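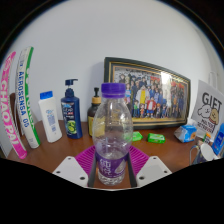
Jonovine is opening its first household goods swap table in Dimthorpe this August, and the doors are open from 9 in the morning. Free to use. No card, no sign-up, no minimum. The Kusuma Table, as it's called, takes the everyday stuff that builds up under sinks and in bathroom cabinets and gets it to people who'll use it. Full and sealed goods mostly, but good containers too. A clear bottle with a purple screw cap and a nice curved shape, like the one standing on the reddish-brown tabletop, is worth keeping in use, and bottles of that sort get a spot of their own in the project.

FOR IMMEDIATE RELEASE

Jonovine opens Kusuma Table at the Berton building, Dimthorpe
Swap point for soap, detergent, toothpaste and other basics
Refill bottles and gift bags also wanted

What it is, quickly. A table in a corner. People bring household basics they don't need and leave them. Other people come and take what they do need. Jonovine staff check what comes in, set it out, keep the surface wiped down and swap things over when the table gets full. Overflow goes on shelving in the back room and comes out as space opens up.

We've run a trial since spring, by invitation only, with 200 households on the streets closest to the Berton building. It went better than planned. Some 1000 items changed hands over the trial, the bulk of them laundry and dental products. Dish soap was third. Shampoo was slow to start and then very much not slow.

The trial also told us what doesn't work. Big bins don't work – people won't dig through a bin for toothpaste. Tall shelving was only a bit better, things got pushed to the back and stayed there. A table at normal height, with goods standing upright and labels facing out, moved faster than anything else we tried. So that's what we're opening with.

WHAT TO BRING

Laundry detergent, liquid or powder, sealed. Fabric softener. Dish soap. Hand soap, bar or liquid. Toothpaste and toothbrushes in the original pack. Shampoo and conditioner. Sponges, cloths, trash bags. Paper cups and napkins if the sleeve is unopened.

Products with labels in any language are fine. A lot of Dimthorpe households shop at import stores or get parcels from family overseas, and those items went quickly in the trial. If the label isn't in English and you know what's in it, tell the desk when you drop it off and we'll put a small tag on the back. If we can't work out what it is we can't put it out. Sorry.

Empty bottles: clean, dry, cap on. Clear ones preferred. Leave the label on if it's tidy, peel it if it's coming away. Please don't put anything in them first, including water. We use them for the refill sessions (more on those further down).

Gift bags and gift boxes, flat or standing, handles in one piece. These were a surprise. People began leaving them during the trial without being asked and they never lasted the afternoon. Families put a few basics together for a new neighbor or a student moving out, and a decent bag makes that a present instead of a handout. Cartoon prints, plain, whatever. Just take the old name tag off.

WHAT NOT TO BRING

Opened products, even if it's only the one use. Bleach, drain cleaner, oven cleaner, anything with a hazard mark on the label. Medicines and vitamins. Aerosol cans. Razors. Food – there's a pantry in town for food and we'll point you to it. Glass bottles, for now. Electrical items of any kind.

Check the date before you come if the item has one. Anything expired goes straight to disposal and that costs us money.

HOW TAKING WORKS

Walk in, look, take. Limit is 2 of any one product per visit, so that a big drop-off of detergent lasts the day. You don't have to bring something to take something. You don't have to explain yourself at the desk. We don't write down names and we don't ask where you live, the trial area limit ended with the trial.

Bring your own bag if you can remember. We keep a few spares.

If you want something that isn't out, there's a request pad by the door. Write the item, not your name. We read the pad at closing and check the back room stock against it, and what we find goes out the next morning. Requests we recieve most often get passed on to the stores that donate.

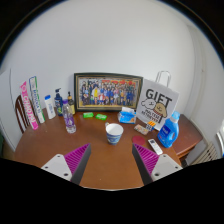
The setting matters to us more than it might sound. In the trial, the comment that kept coming back was that the corner felt like somebody's home and not like a distribution point. We've leaned into that. Ordinary furniture, plain walls, room for something personal next to the detergent. No posters with slogans. No rope line. If you come at a quiet hour you may have the corner to yourself, and that's fine, stay as long as you like.

Group photographs are welcome as well. Local teams, school years, works outings, choirs, anything framed with a crowd of people in it. We show one at a time and change it over every so often. Lend us yours for a few weeks and we'll hand it back in the condition it came in. Frames should be able to lean against a wall by themselves, we're not drilling into the Berton building's plaster (landlord's rule, fair enough).

REFILL SESSIONS

Starting later in the season, once a month. Jonovine will bring in liquid hand soap and dish soap in bulk and fill containers on the spot. Bring your own bottle or pick one from the clean empties. Narrow necks are slower to fill but we have funnels. Each bottle gets a fresh label with the product name and the fill date, stuck on over or next to the old one. Please don't peel these off, they're the only way to tell dish soap from hand soap once you get home.

No drinks bottles will be filled with cleaning product that could be mistaken for a drink, with or without a label. The desk makes the call and the call is final. We had some grumbling over this in the trial. The rule is staying.

Session dates will go up on the door and on the Jonovine site when the bulk supply is confirmed. We're waiting on one delivery schedule.

FOR STORES AND SUPPLIERS

Damaged outer cartons, discontinued scents, last season's packaging, old label designs – all useful to us so long as the product inside is sealed and in date. A dented toothpaste carton makes no difference to anyone. We can collect within Dimthorpe. Outside town, call first and we'll see what the van is doing.

Mixed boxes are okay. Please put heavy liquids at the bottom and caps up. One trial delivery came in with the detergent on its side and we spent the morning mopping.

We aren't able to display store branding at the table or hand out coupons or samples on a store's behalf. Donors get a thank-you line in the monthly note on our site, if they want one. Several have asked to be left out and that's no trouble either.

ABOUT THE BERTON BUILDING

Ground floor, side entrance, level access with no step. The swap table is in the far corner on the left as you come in. The desk is to the right. There's a bench outside. Strollers and wheelchairs fit through the door and between the furniture, we've measured, but if the room is busy ask and we'll shift things. Restroom is down the hall.

Parking is the problem. The lot behind is shared with the other tenants and fills early. Drop-offs can pull up at the side entrance for a few minutes while they unload. Don't leave boxes outside when we're closed. They get rained on, and then it all has to be thrown out, which happened twice in the trial.

WHAT HAPPENS NEXT

The Dimthorpe table is funded through the winter. Jonovine has had interest in a second location and is looking at rooms – small ones, a corner is enough. Needs to be on a ground floor with a door that opens directly to the street or close to it, plus somewhere lockable for stock. If you have a room like that, get in touch. Rent can be discussed.

A short write-up of the trial, with the item list and the stuff that went wrong, is available on request. It's a few pages, not designed, just typed up. Other towns are welcome to copy any of it including the do-not-bring list and the sign wording.

NOTES FOR EDITORS

Kusuma Table is written with a capital T. Jonovine is one word.

The 200 household figure covers the trial only. We don't count visitors now that the table is open to everybody and won't be able to give a number for opening week, so please don't ask the desk for one.

Press are welcome to visit and take pictures of the table and the goods. Please don't photograph people who are taking items unless they've said yes to you directly. Before opening is easiest, call ahead so someone can let you in.

About Jonovine: we run small reuse projects for household goods in and near Dimthorpe. Previous work includes a linen exchange and a kitchenware library, both still going, both at seperate addresses from the Berton building. Please don't bring pans to the swap table.

Press contact: Jonovine press desk, Berton building, side entrance, Dimthorpe. Leave a message if the line's busy, we call back the same day.

ENDS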